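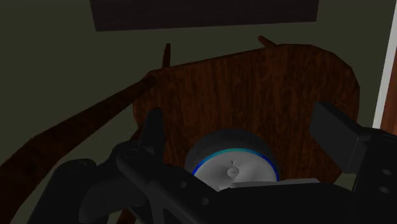
Sim grippers: wrist cam vs. side cam for picking round stuff

wenjie_shen
Posted April 2025

Comparing two camera setups in sim before we spend money on hardware. Same arm, same two-finger gripper, same controller. One run uses only the wrist camera, the other adds a fixed camera at the side of the table. The target is a round puck-shaped speaker.

Numbers so far, out of 334 attempts each:

Wrist only: 213 good grasps
Wrist plus side: 17 more than that

I expected a bigger gap. Most of the wrist-only failures come in the last bit of the approach, when the gripper body hides the near side of the puck and the policy has to guess where the edge is. The side camera should fix that and mostly doesn't. Controller is Flasov, defaults except for finger speed.

Anyone else seen this?

gding
What's your finger opening at approach? If you start wide open and the puck isn't centered, one pad makes contact early and pushes it. That's not a camera problem. I'd log the pad contact times before you blame the view.

wenjie_shen
Fully open. I don't log contact per pad, only the final force. Can add it.

lingyun.s
I don't agree that it isn't a camera problem. The reason it's off center in the first place is that the wrist view loses the near edge. We had the same thing on Smadi and moved the camera mount out 3 cm. It helped more than any second camera did. The catch is that you hit things with the mount.

gding
You moved the mount and retrained, right? So you changed two things.

lingyun.s
Retrained, yes. Same data size though.

wenjie_shen
Side view from the mixed table set. There's a model spaceship between the camera and the middle of the table, and in this one the fingers are down over the brown thing by the plate, with the speaker off to the left.

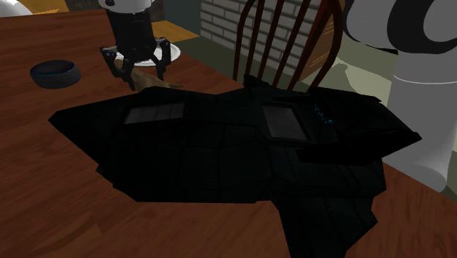 Kumudini Abeysekara
So your second camera is blocked for part of the table and you're scoring it as if it saw everything. Split the results by whether the target is visible in the side view when the fingers start to close. My guess is the gain is decent on the visible ones and zero or worse on the rest. If the policy learned to trust the side camera, a blocked view will hurt it.

wenjie_shen
That's fair. The layouts are randomized and I never filtered for that. The simulator can give me a visibility mask per object, so the split is easy.

gding
Don't filter them out of the test set. A real table has junk on it. Report both.

Kumudini Abeysekara
Agreed, report both. I only said split.

jdong_arm
Different question. Is your lighting fixed? Our Jutorum renders were dim and the black fingers blended into anything dark underneath. We raised the ambient light and got some of it back without touching the cameras. Doesn't help you on the real arm unless you add a lamp, but it tells you how much of the error is contrast.

wenjie_shen
Fixed, and on the dark side. I'll do one run with the lights up.

lingyun.s
Please do the mount offset too -- one change at a time so gding is happy.

gding
I would be, yes.

wenjie_shen
OK. Order will be: visibility split on the old runs, contact logging, lights, then the mount. The first one needs no new training so I'll post it when the script finishes. The mount will have to wait for a free GPU.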